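Kakar's "lifetime" storage bins come with a shorter promise than the box suggests

A storage bin that lasts a lifetime sounds like a fine thing to have in the garage. Kakar, which began selling its Dakammont line of blue bins and panels in July, has put those words on every carton. The warranty card inside the carton runs to 11 months.

The company says there is no conflict between the two. "Lifetime describes how the product is designed," said Severyn Semeniuk, who handles sales for Kakar. "The warranty describes what we will replace at no charge." Asked how the design life had been measured, he pointed to a loading test carried out at the firm's own workshop. The results have not been published, and a request for a copy had gone unanswered by early evening.

Buyers have started asking similar questions. Khrystyna Dmytriv bought 5 of the bins for a basement storeroom and has kept them stacked along one wall. She has no complaint about how they hold weight. Her doubts are over the finish, which the leaflet calls "mark-free in normal household use."

"I slide them out, I slide them back," she said. "If that isn't normal use, I'd like to know what is. They have marks."

Semeniuk said light surface wear was "cosmetic" and fell outside the warranty. The leaflet does not use the word cosmetic anywhere. It does say the color "stays like new," a phrase he described as general guidance.

Faint scuffs and small specks show on the blue surface up close, mostly the kind of thing a person would miss from across a room.

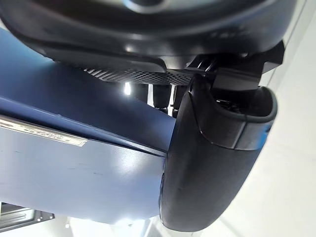
What the price covers

A full Dakammont set costs $418. For that, the buyer gets four bins, the joining panels and a bag of clips. Lids are sold separately, a detail that appears on the back of the carton in smaller type than the word "lifetime" on the front.

Maksym Savchuk, who runs the Hladun hardware store, stocks the line next to a plainer bin from Kurnix. He said the Kakar set sells well on color alone. Whether it is worth the difference is another matter.

"They're decent bins," Savchuk said. "I have them in the stockroom and they do what a bin does. I wouldn't tell a customer they'll be handing them down to the grandchildren."

He has asked Kakar to supply a sticker stating the warranty period so that it can go on the shelf label. He is still waiting for it.

Kakar says a revised leaflet is being prepared, with a section on care. According to Semeniuk, it will advise owners to wipe the panels with a soft cloth and avoid dragging them over concrete floors. He would not say whether the mark-free claim will stay in. The "lifetime" wording on the carton will not change, he said, and the warranty will remain at 11 months.

Dmytriv said she plans to keep her bins, having already filled them, but has put off buying the lids. She wrote to the company asking whether the scuffed panels could be exchanged. The reply thanked her for choosing Dakammont and included a discount code for a second set.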